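Toy kitchen set review: six months with the Gredau play kitchen accessories

I bought the Gredau play kitchen bundle in April for my two kids, who were four and almost six at the time, and I've been meaning to write this up ever since because I spent an embarrassing number of evenings reading reviews before I picked it (most of them were two lines long and said "cute!!"). So this one is going to be longer. Get a coffee.

Price first. I paid 80 dollars for the whole lot from Irnstead, with shipping included, and it came in one big box with very little plastic wrap. I had a cheaper set in my cart for weeks, the Escobar one that everybody's sister-in-law seems to own, and I only switched when I saw a friend's up close. The Escobar pieces are tiny. The plates are the size of a coaster. My kids like to serve people actual snacks on their play dishes, so I wanted something closer to real size.

The colors are what sold me, I'll admit it. I have enough neon in this house. The mint green and the pale purple look nice together, and when the set is left out all day (it's always left out all day) I don't mind looking at it.

Now the pieces. The colander is the star, by a mile. It's a long oval with a handle at each end, and the holes are real holes that go all the way through, so it works in the bathtub and in the sandbox, and I have rinsed actual blueberries in it more than once. My younger one wears it as a hat. It has been stepped on by adults and it's fine.

The plate is big too, oval, a milky sort of lavender. It's the piece that gets used for pretend dinner and then for real crackers, and it washes up easily. The one thing I'd say is that it shows scratches. Not terrible ones, but if you tip it toward the window you can see where somebody has been "cutting" on it with a butter knife.

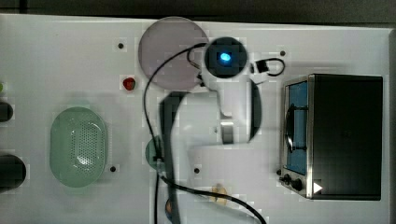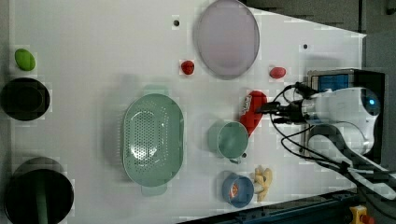 Plate, colander and the strawberry, all out on the white table.

The mug and the cup I have mixed feelings about. The mint mug is great, with a handle that a small hand can get all the way into, and it sits flat even when it's loaded up with toy food. The blue cup with the white inside is cute and it's the one they fight over, so naturally there's just one of it! If Gredau is reading this, please put two of each in the box. I ended up buying a second bundle of cups separately, and the blue on the new one is a shade off, and yes, a five-year-old will notice.

The black pot is solid. It's heavier than I expected, which I like for stirring because it doesn't skate all over the table, and I like it a lot less when it gets dropped on the floor at 6 in the morning. Put a rug down.

On to the food. The toy food is a mixed bag. The strawberry is adorable and has held its color well. The little orange wedge is probably my favorite of the bunch, and it has spent most of its life inside the blue cup being "tea." There's also a piece of ginger. Ginger! All knobby and pale yellow, and neither of my kids had the faintest idea what it was. They decided it was a potato that got sick, and it's been in every soup since. I thought that was a strange thing to include when there's no bread and no egg, but it has turned into a bit of a family celebrity, so what do I know.

What I don't love is that a couple of the smaller round pieces roll. Give them a nudge and they're off the edge and under the couch. We've lost two and found one. If you have a baby crawling around, I would go through the box first and put the little stuff up high, because I really did think some of it was smaller than it looked in the listing.

Cleaning is easy. Everything goes in a sink of warm soapy water, and I let it dry on a towel. I did put the mug in the dishwasher on the top rack once (by accident, it was hiding behind a cereal bowl) and it came out okay, but the instructions say not to and I haven't tried it with the rest.

Storage is another story. Nothing nests! The mug doesn't fit in the pot with the lid on, and the colander is too long for every bin I own. I bought an Onditz shelf basket for it in the end, one of the low wide ones, and that holds nearly everything with the plate standing up along the back. It would have been so simple to make the colander sit inside the plate properly. It sort of perches there and slides off when you pick it up.

A note on the table, because I've been asked. We use a plain white one and I really recommend a light surface for this set, since the pale colors look pretty on it and a dropped strawberry is easy to spot. It shows marker, though. It shows everything.

Would I buy it again? I would, for that colander alone. I'd take a star off for the single blue cup and for the storage business, so four out of five from me. If you find it on sale for 20 dollars less, which Irnstead had it at for a while over the summer (after I'd paid full price, of course), grab it and spend the difference on extra cups.

Posted 28 October 2021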